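Looking after your paddle: notes for club night talk, 19th January

Shadi Twal. Keep it short, Karim needs the hall for the ladder draw after. 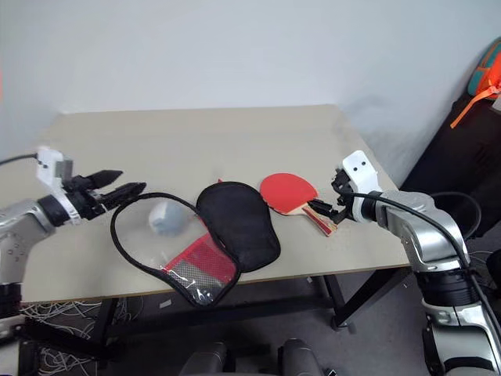

START. Who wiped their rubber down after last week? Hands up. OK. Now who just threw it in a gym bag with their shoes. Right.

Say hi to the Trurnthorpe people, they drove over. Parking code is on the door.

Why a case at all
- rubber hates dust, sun, heat. Dust is the big one in this hall
- edges chip. Mine chipped in the car, not at the table
- tell the Zaid story (keys, brand new rubber, first night). Ask him first!!

Kinds of case
- paddle shaped, zip round the edge. Cheap, light, fits in any backpack
- square ones, hold 2 paddles, bulky
- hard shell. Good if you fly. Dima swears by hers, I think its too much for club play
- plain sleeve, better than nothing

Clear front or all black? Clear front means you can see whats inside without opening it, nice when five of us have dumped our stuff on the same bench. The plastic does crease. Creases don't matter. All black looks smarter and you WILL pick up somebody else's. Write your name in it. Inside, silver pen.

Balls. Keep them in the case if there's room, up in the round part. Don't force the zip shut over a ball. If it won't close take the ball out, simple. Cracked ball = dead ball, stop putting them back in the club box please.

Pass mine round here. Get it back this time.

Cleaning, do it live
1. open the case flat on the table, both halves
2. shake out crumbs. There are always crumbs
3. damp cloth on the plastic, no spray
4. dry brush on the fabric side, get in along the stitching
5. leave it open til it's dry. Overnight is fine

Rubber: water and a soft sponge, one direction, handle to top. Let it dry before it goes anywhere near the case. Film on after if you have it. Someone will ask about dish soap. No.

Pause for questions, there'll be one about glue. Send glue questions to Sølve, he does all the regluing and I'll get it wrong.

Where it lives
- not the car. Not in May, not ever
- not the radiator shelf in the Issa room, I've moved 2 off there already
- closet, drawer, under the bed, all fine

Money bit, fast. Skamel order goes in at the end of the month, sheet is by the kettle. Cases and sheets of rubber only this time, no shoes. 14 slots on the sheet, if its full write on the back.

Loaner paddles: they go back IN their cases, zipped, on the low shelf. Juniors too. Juniors especially.

If there's time: how to tell when rubber is done. Drop test, breathe on it test, shiny patch in the middle. Bring the old red one to show them. Skip if Karim is waving at me.

Finish. Thanks Dima for the tea. Chairs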